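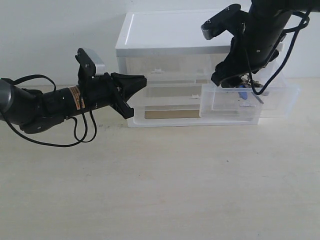
Two robotic arms and a drawer unit.

Projects > Vector-borne disease > Brivdale tick study > Progress reports

Brivdale Tick Study: Second Progress Report to the Kiss Fund

Prepared by Kornél Hajdu, project lead
Reporting period: April through September
3 shares | 0 comments

Where we are

The study is on schedule for field collection and behind on laboratory testing. Spending is within the approved budget. We are asking for one change, a shift of money from travel to reagents, described near the end of this report.

The fund supports us to find out which tick-borne infections are present in the parks and farm edges of Brivdale, and whether the county's current advice to residents matches the risk. The first report covered site selection, landowner agreements and staff training. We have not repeated that material.

Field collection

Ticks were collected at 15 sites by dragging a white flannel cloth over grass and leaf litter. Each site was visited every month from April through September. The Nalley creek site was under water in May and could not be dragged. We made it up with an extra visit in early June, and those samples are marked in the database so they can be left out of any month-by-month comparison.

Botond Kerekes ran the field crew. The protocol calls for dragging after the dew has dried and before the hottest part of the day. In July this left a short working window, and the crew moved its start time to 8:30 a.m. at the open sites. Shaded sites kept the later start.

Nymphs peaked in June, earlier than we had planned for. Adult numbers were low all summer and picked up in September. The western farm edges gave more ticks than the parks in every month except August, when two of the farm sites had just been mowed. We don't plan to adjust for mowing this year, but the crew now writes down grass height at every visit.

Two landowners asked us to change our access route. One gate was locked without notice in July and the visit was done the following week. No site has been dropped.

Laboratory testing

The plan was to have 500 ticks tested by PCR by the end of this period. We have tested 160. The results below should be read with that in mind.

The delay has two causes. The extraction kits we ordered in April were on back order until late June. Then the first two plates run with the new kits failed their negative controls. Győző Szabó traced the contamination to a shared set of pipettes, which have been replaced. Both plates were repeated from stored extract and passed. Extraction is now done in a separate room from amplification, with its own coats and tips, and the bench is wiped down with bleach between batches.

Of the ticks tested, 56 were positive for Borrelia burgdorferi. Positives came from both parks and farm edges. A few ticks also carried Anaplasma phagocytophilum, some of them together with Borrelia. We have not found Babesia so far. Ticks were tested in the order they were extracted and the early batches lean heavily toward the farm sites, so the share positive should not be quoted as a figure for the county. We ask the fund not to use it in outside materials until testing is complete.

Untested ticks are stored in ethanol at minus 20 degrees. Freezer temperature is logged and there were no alarms in the period.

Clinic survey

Pak-hei Chang is leading the survey of family practices. The questionnaire asks how clinicians decide when to order Lyme serology, whether they wait for results before treating a typical rash, and whether they consider anaplasmosis in a patient with summer fever and a low platelet count. It was piloted in one practice in May. Three questions were reworded afterward and one, on tick identification, was removed. Mailing went out in August.

Returns are slow from the smaller practices. A reminder will go out in October, followed by a phone call. Comments on the forms so far are mostly about patients who bring in a tick and want it tested. The county has no written advice on this and we will raise it with the health department.

Data and reporting

Field records are entered through the Skendent system, which replaced the paper forms in May. Tamás Major checks entries against the tube labels at the end of each month. Most of the mismatches he found were wrong site codes, and the code list has been changed so that similar codes no longer sit next to each other. April's paper records have been typed in and checked.

Budget

Travel came in under plan because the crew shared a vehicle with the mosquito program. Reagents came in over plan because of the repeated plates and a price increase on the extraction kits. We request approval to move the unspent travel money to the reagent line. The total award does not change. A revised budget table has been sent separately.

Next period

Adult tick collection continues through November at all sites. Laboratory work will run two plates a week, starting with the park samples, and we expect to clear the backlog by February. Survey analysis begins once returns close in December. A draft of revised advice for residents will go to the health department in March, with a copy to the fund.

Questions about this report can be sent to Kornél Hajdu at the project office.

Contact us | Copyright Brivdale Tick Study | Back to top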